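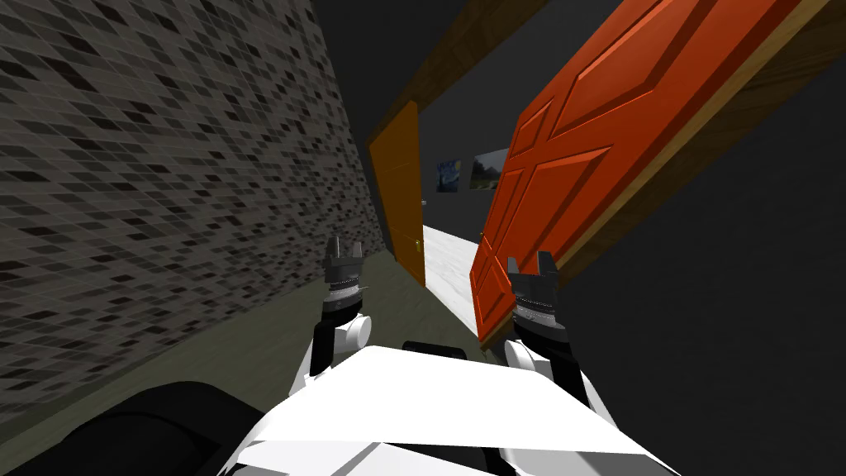
Zelow two-finger gripper – spare finger set and wrist care kit

I've been selling the Zelow kit since October, and it's the thing I reach for most on the two-armed units. You get a pair of replacement fingers, the four screws, a tube of grease and a feeler gauge, all in a flat box that fits in a coat pocket (mine lives in one). The part number is 666 for the fingers alone, 656 for the full kit. Please check which you're ordering, as I get those two muddled myself!

Fitting is easy enough. Power the arm down, take the old fingers off one at a time and wipe the rails before the new ones go on. Don't do the screws up hard straight away – nip them, run the jaws fully open, then fully shut, and tighten once both fingers meet evenly. 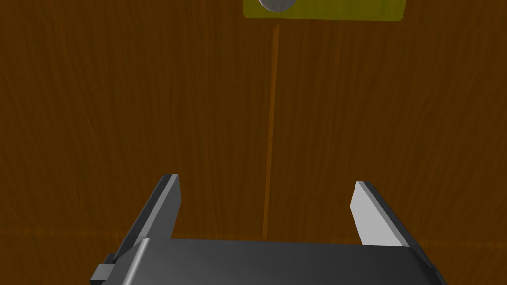

Jaws wide open over the wooden tabletop, seen from behind the gripper.

I like to look down the gripper from this side, with the fingers well apart, and compare the two tips. If one leans in more than its partner, slacken it off and start again. The same goes for the simulated cell, by the way: if you've loaded the Pintér model to rehearse your moves, change the finger offsets there too or your practice runs won't match the real arm.

Then try it on something round. Flat blocks are very forgiving and will sit happily in badly set jaws, but a ball soon wanders if the tips don't line up.
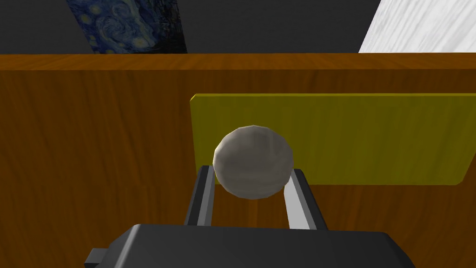 Go gently with the closing force at first and bring it up in small steps. I regrease the rails every 1000 cycles, a bit sooner in dusty rooms, and a tube lasts me ages.

The full kit is £28, posted from Sullbridge, or you can collect from the Putholm counter if you let me know first. Fingers are sold in pairs only, sorry – I don't split them.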